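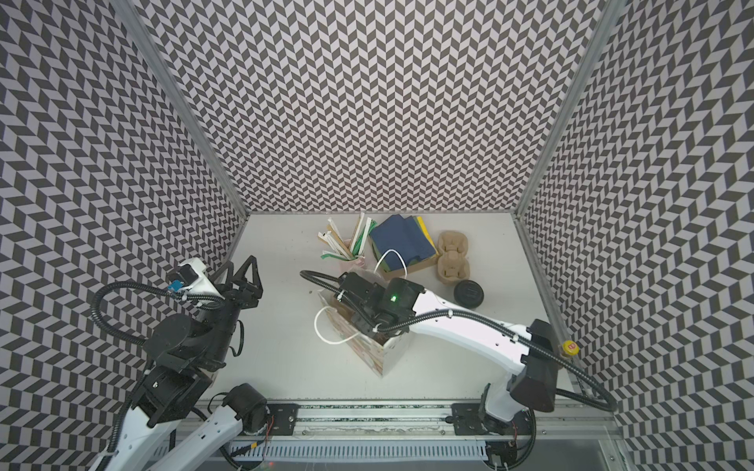
Cover Cropping and Vine Vigour at a Hillside Vineyard
Final project report
Submitted by Flor Grajales, Diploma in Viticulture and Wine Business
Date of submission: 03/05/2021

1. Introduction

This report presents the findings of a placement project carried out at Walusico, a family-owned vineyard and winery which grows grapes on a south-facing slope above the village of Parri. The project examined whether sowing a permanent cover crop between the rows would restrain excess leaf growth in the lower blocks, and what such a change would mean for the work of the estate and for its costs.

The question was put forward by the estate itself. The soil at the foot of the slope is deeper and holds more water than the soil above it. Vines planted there grow strongly, shade their own fruit and must be trimmed repeatedly in summer. Fruit from these blocks has usually been sold on or used in the second wine, Clernine, and has seldom been judged fit for the main label, Ondska.

2. Background

A grapevine with ample water and nitrogen tends to put its effort into shoots and leaves. Dense growth keeps the bunches in shade and slows the drying of leaves after rain, which favours mildew and rot. Growers may respond by trimming and leaf removal, by changing the rootstock when a block is replanted, or by allowing other plants to compete with the vine for water.

The last of these methods is the cheapest to begin. Grasses sown between the rows take up water in spring, when shoot growth is at its fastest, and their roots help to hold the soil on a slope. The method carries risks. In a dry year the competition may be too severe, and young vines may be set back. A tall sward also cools the air near the ground and can make spring frost damage worse. For this reason the estate had until now kept its alleys cultivated.

3. Aims

The aims agreed with the estate were to compare shoot growth in sown and cultivated alleys, to record any difference in the condition of the soil after rain, and to set out the practical changes that would be needed if the cover crop were extended to all of the lower blocks.

4. Method

The trial was laid out in the lowest block, where the vines are mature and evenly spaced. Sown alleys alternated with cultivated alleys in 5 pairs, and the outer rows were left out of the comparison so that the effect of the headland and the track would not distort the results. In total 800 vines fell within the trial area.

The seed mixture was made up of fescues and a low-growing ryegrass. Clover was considered and rejected, as it would have added nitrogen to soil which already had more than the vines required. Seed was drilled after harvest, and the strip directly beneath the vines was kept clear by hand hoeing.

Pruning weights were used as the main measure of vigour. Prunings from marked vines in each row were tied, labelled and weighed on the same scales in the winery yard. Where labels had been lost in the wind, the bundles concerned were left out of the record. Notes on the soil surface were made after heavy rain, using the same short form on each visit.

5. Results

Pruning weights were lower in the rows bordered by sown alleys. The difference was clear at the foot of the block and became smaller further up the slope, where the soil is thinner. At the very top of the block the two treatments could not be told apart.

After heavy rain, the cultivated alleys showed small channels running downhill, with fine soil gathered against the lower fence. The sown alleys showed little movement of soil except where the tractor had turned on wet ground. The tractor driver also reported that the sown alleys could be entered sooner after rain, which matters when a spray is due.

The grass established poorly in 4 places, all of them in compacted wheel tracks near the gate. These patches were resown in April and had not filled in fully when the project closed.

6. Discussion

The results agree with what is generally taught about competition between grass and vine, and with the experience of neighbouring growers who were consulted. They should nevertheless be read with care. Pruning weight reflects the whole of the previous season, and one season is a short period in the life of a vine. The project did not include tasting trials, and no claim is made here about the quality of the wine.

Labour is the main practical concern. Cultivation would cease in the sown alleys, but mowing would take its place, and the grass would need to be cut short before the frost period each spring. The present mower is too wide for the narrowest rows and would have to be adapted or replaced. Hand hoeing beneath the vines was manageable on the trial area and would be demanding over the whole of the lower slope. An under-vine blade fitted to the existing tractor would be a more suitable answer.

7. Recommendations

It is recommended that the trial be continued in its present form for a further 5 years, with pruning weights recorded each winter and fruit samples taken before each harvest.

The wheel tracks near the gate should be loosened before any more seed is sown there.

The thinner soils at the top of the slope should remain under cultivation, or be sown in every second alley only, until their response in a dry summer is known.

Fruit from sown and cultivated rows should be fermented separately in at least one vintage, so that the estate can decide whether any of it may be considered for Ondska.

8. Acknowledgements

The author wishes to thank the owners and staff of Walusico for access to the vineyard and to their planting and spray records, and the teaching staff of the diploma for their comments on an earlier draft of this report.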